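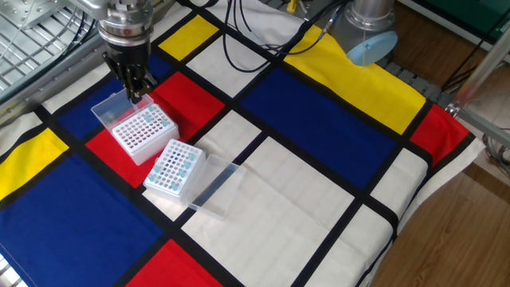 Why would a student learn to move small tubes with a robot arm, when a hand can do it faster? One parent asked us this at the open evening in April, and added that at home the dishwasher would be a better exercise. We liked the question so much that we now begin every new group with it.

About us

We are Fiva, the robotics club of the Paredes school. The club exists for 3 years. We started with one arm, bought used, and a cupboard that did not close. Today we have a room of our own with a wooden floor, and students from the upper classes who come after lessons and stay until 7 in the evening, sometimes longer if a teacher has the key.

What we do

Our main project has the name Kinel. In Kinel the students teach a robot arm to work with the things of a biology laboratory: the racks, the lids and the very small tubes, called microcentrifuge tubes. The gripper has two fingers, so the students must think carefully from which side it comes. A rack can stand straight or lie diagonal on the table, the lid can be open behind it or taken off and put to the side. For a person these are small differences. For a program each one is a new problem, and the students have to write it down, try it and correct it.

We work on a cloth with a pattern of colored rectangles and black lines, in the style of Mondrian. The students learn quickly that a program which works well on a plain white table can become confused on red, blue and yellow. A program is accepted in our club only when it runs on the cloth too.

Every attempt is written in the club notebook, also the bad ones. In the last school year the notebook reached 500 attempts, and 305 of them were marked as good. We are content with this number, but the pages we read most often are the other ones. A new student usually gets such a page as the first task and must explain to the group what went wrong.

Prorotberg

Once a year we take part in Prorotberg, a meeting of school clubs where each team shows one task in front of the others. There are no big prizes. The teams bring their own racks and may exchange them on the morning of the meeting, so each robot must work with material it does not know. Our team came home the last time with a middle place and a long list of things to repair – the list is still on the door of our room.

Who can join

Any student of the school can join, also without knowledge of programming. We ask only for regular presence and for patience with the cables. The first month is for learning the safety rules and for moving the arm slowly by hand control. After this each student chooses a small part of Kinel: the gripper, the camera, the program or the notebook. It is allowed to change later.

The club costs nothing for families. Spare parts are paid from the cake sale in the school yard.

Visits

Parents and younger students are welcome to look at the work after 4 in the afternoon. Please write to the school office before you come, and leave bags and drinks at the entrance.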